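第4章　つかむ前に考えること：把持計画と状態機械

さて、4章です。ここまで読んでくれたみなさんは、関節角を送れば腕が動く、というところまでは来ているはずです。3章の最後で手先をぐるっと円に沿わせたとき、ちょっとうれしくなりませんでしたか？　私は初めて動いたとき、用もないのに何度も円を描かせていました（いまでも新しい腕を組むと必ずやります）。

でも、円が描けるのと物がつかめるのは、かなり別の話なんですよね。つかむとなると、どこへ行くか、どの向きで降りるか、いつ指を閉じるか、閉じたあと何をもって「つかめた」と判断するか、そういう細かい決めごとが一気に増えます。この章では、その決めごとをコードのどこに置くかを考えていきます。

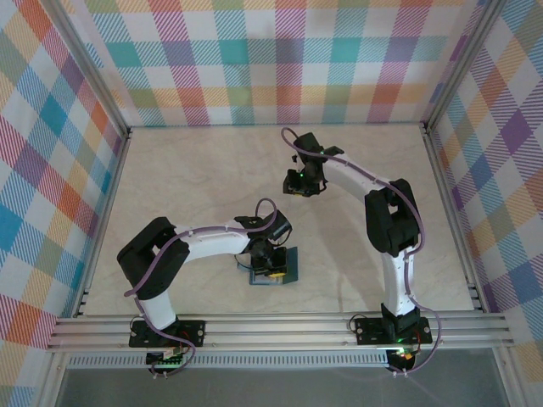

文・コード：Zemley 教材編集室　｜　2026年7月 改稿

2本の腕が同じレールに載っている構成では、片方が小さな物の真上でグリッパを下に向けているあいだ、もう片方をどこに置いておくかもプログラムの仕事になります。ここを「とりあえず止めておけばいいや」で済ませると、あとで必ず困ります。私は困りました。左腕が次の姿勢へ移ろうとした途端、計画器が「経路なし」を返してきて、半日ログを眺めたあげく、右腕の待機姿勢が悪かっただけ、という落ちです。

それから、ケーブル！　写真の紫のケーブルのように腕の外側を通して弧を描かせる配線だと、リンクの形だけを登録した衝突モデルにはこのふくらみが入っていません。私たちのライブラリ Zesto では、手首のまわりに少し太めのカプセルをかぶせてごまかしています。ごまかし、と書きましたが、現場ではけっこう長持ちするやり方です。ケーブルの動きをきちんとシミュレートする話は、この本では扱いません。

背景についても一言。壁が色とりどりの格子柄だと、単純な色のしきい値処理はまず苦戦します。青いパッドを拾うつもりで書いた条件に、壁の青い線まで引っかかってくるんです。4.2節では、先に作業面の領域をマスクで切り出してから色を見る、という順番で進めます。地味ですが、この順番を逆にしたコードをほんとうによく見かけます（6月に読み返した自分の昔のコードもそうでした）。

章の中心になるのは状態機械です。使うのは「接近」「下降」「把持」「退避」の4つの状態だけ。少なすぎると思うかもしれませんが、最初から「再試行」や「持ち替え」を足すと、どの状態で失敗したのか追えなくなります。下降から把持へ移る条件には待ち時間を入れていて、サンプルでは150ミリ秒にしてあります。この値は私の手元の腕に合わせたものなので、みなさんの環境では遠慮なく変えてください。短すぎると、手先が目標の高さに落ち着く前に指が閉じ始めます。

サンプルコードは Dixit というフォルダにまとめてあります。可視化には前章に続いて Trirna を使うので、まだ入れていない人は付録の手順を先に済ませておいてください。バージョンが古いと、2本目の腕の座標系が原点に重なって表示されることがあります。初めて見るとかなり焦りますが、表示だけの問題で、制御側の値は合っています。

章末の演習は6問。前半は紙と鉛筆で解けるもの、後半はシミュレータを動かすものです。実機がある人も、まずシミュレータで通してから電源を入れてくださいね。

では4.1節、座標系の確認から始めましょう。カメラ座標とレール座標の行き来が怪しい人は、2章の変換行列のところに付箋を貼っておくと楽です。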